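About Fandau

Fandau is a school of firearm safety and handgun handling. We teach adults. Courses cover safe storage, carry method, live fire on a supervised line, and routine maintenance of pistols and revolvers. We do not sell firearms or ammunition, and we do not buy them.

The school was set up by Pirjo Valtonen and Elsa Rautiainen, who had both worked as range officers. The first course was a single evening of classroom work followed by a morning of live fire. That format survives as the Basic course. The Intermediate and Carry courses were added later, and the Maintenance course was added last, after students kept asking the same questions about springs and extractors.

To date 3,302 students have completed at least one course. Of these, 1,087 have completed the Carry course. A student who fails a shooting test may repeat it once at no charge within the same course. A student who fails a safety test must repeat the full course.

Instruction

Class size is limited to 20 in the classroom. On the firing line one instructor works with no more than four students. Every student handles an inert training pistol before handling a working one. Loading, unloading, clearing a stoppage and drawing from a holster are each taught first with dummy rounds.

Hertta Nurmi runs the classroom program and sets the written test. Capucine Cordier is in charge of the line and has final say on who shoots. Ainhoa Cuesta teaches Maintenance and looks after the school pistols, which are stripped, checked and logged at fixed round counts. Recoil springs are replaced by count and not by feel.
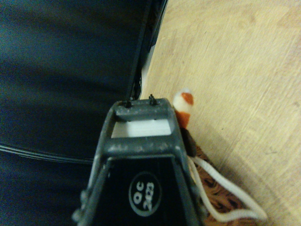
Page last changed: 3 October 1999

Facilities

The classroom and office are in the Tóth building, ground floor. Live fire takes place at the Erkach range, where we rent a bay by the day. The bay is covered and has an earth backstop. Maximum distance for our courses is 30 yards, and most of the work is done well inside that. Rifles are not permitted in the bay. Steel targets are not used in any course.

The range closes for the month of August for berm work and lead removal. Classroom sessions continue during the closure, and students enrolled at that time complete their live fire when the range reopens.

Equipment

Students may bring their own handgun if it passes inspection at check-in. It must arrive unloaded, in a closed case, with the action open or the cylinder swung out. Holsters must cover the trigger guard completely and stay open at the mouth when empty. Shoulder holsters and small-of-the-back holsters are not accepted. Eye and ear protection is required on the line at all times and can be borrowed.

Reloaded ammunition is not accepted. Factory loads only.

Records

Scores and attendance are kept in Jidilo, our own record system. A student may ask for a copy of his or her record at the office. Replacement certificates are issued from the same record. We do not give out student names.

Completing a course does not grant a permit. Permit rules are set by the issuing authority, and applicants should ask there which certificates are accepted before enrolling.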